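Gripper loses force after a stop: how to find the fault

Use this procedure when one arm of a two-arm table cell lets an object slip after a protective stop. We wrote it after the right arm on our Mughal cell dropped the same plastic knife 6 times in 25 runs. Karine Pelletier found the cause in the controller settings.

Before you start

Press the emergency stop and wait for both arms to settle. Do not reach under a raised gripper, even with the stop pressed. If it is holding something, leave it there until step 2.

Steps

1. Save the fault log. A restart clears it on older Pallum controllers.
2. Support the held object from the side with the long tongs, then open the gripper from the pendant.
3. Look along the cable from wrist to forearm for kinks or worn jacket.
4. Open the gripper page and read the force limit. Ours should be 46. After a stop it had gone back to the default of 25.
5. Enter the right value, save it, and cycle power.
6. Repeat the pick at low speed with a plastic object -- never start with metal.

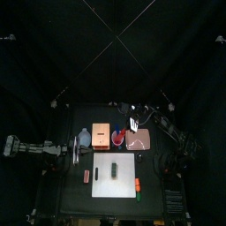 Two arms share the table in both views.

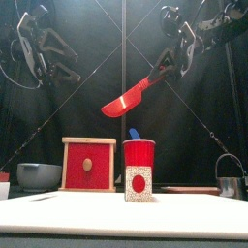

Does the other arm need checking if only one has dropped something?

Check both. They load their settings from the same file, and the second arm may have the same wrong limit without having lost a grip yet.

If the value resets again, replace the settings file with the saved copy and send the log to Marlene Vachon.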